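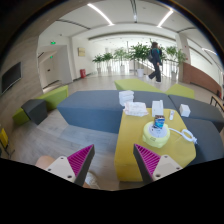 The mustard ottoman in the lobby

Herico Scorebook, spiral bound, 40 games

I've kept score at ball games since I was a kid, and I've been through every kind of book there is. The giant coach's ones that don't fit in your lap, the cute little pocket ones where you need a magnifying glass to write 6-4-3, the apps that die in the seventh inning. So when I started selling scorebooks through Stoltthorpe, I only wanted to carry one I'd take to the park myself, and the Herico is it.

Every game gets two facing pages, visitors on the left and home on the right, so you never have to flip mid-inning. There are 40 games in a book. For me that's a full summer of minor league ball plus whatever I score off the radio, and I usually still have a few blank ones left when the fall games start up.

The boxes are the big thing. They're square, they're roomy, and the little diamond inside is printed in a very pale gray, so your own pencil line shows up over it when a runner comes around. I draw my diamonds heavy and shade in the runs (my scoring is not tidy!) and I can still read last July's games without squinting. Balls and strikes go in the top corner if you track pitches. If you don't, ignore them, they're small.

Each lineup spot has room for the starter and 2 substitutes. That's plenty for most games, but if you score spring training, where the whole team turns over by the sixth, you'll be writing in the margins like the rest of us. Pitchers get their own table at the bottom with 8 lines per team. There are 12 inning columns — sorry, let me put that better, nine regular innings and three extras — and anything longer carries over to the next game's page.

The paper is heavy enough to erase on more than once. Sreekumar Nadar, who scores with me down the first base line and changes his mind about every hit and error, went over one box four times and didn't tear it. Pen is fine too, though gel ink can smear if you're left-handed like me.

What I'd change: the back cover could be stiffer. If you don't have a table or a clipboard it bends a little on your knee. I've asked for a thicker board and I'm told it's being looked at.

Cover colors are navy, brick and forest green. The green one runs out first every year, so order early if that's yours.

A few people ask about the difference between this and the Jostarano. The Jostarano is taller, has wider columns for pitch-by-pitch charting, and only holds half as many games. Oisín Mulligan charts pitches for his daughter's team and swears by it. For sitting in the stands with a hot dog, I'd get the Herico.

Goes well with: the Ó Gríofa pencil set (4 pencils, soft lead, one eraser)

Ships flat in a cardboard mailer. Unused books can come back for a refund, just drop me a note first so I know to look out for it.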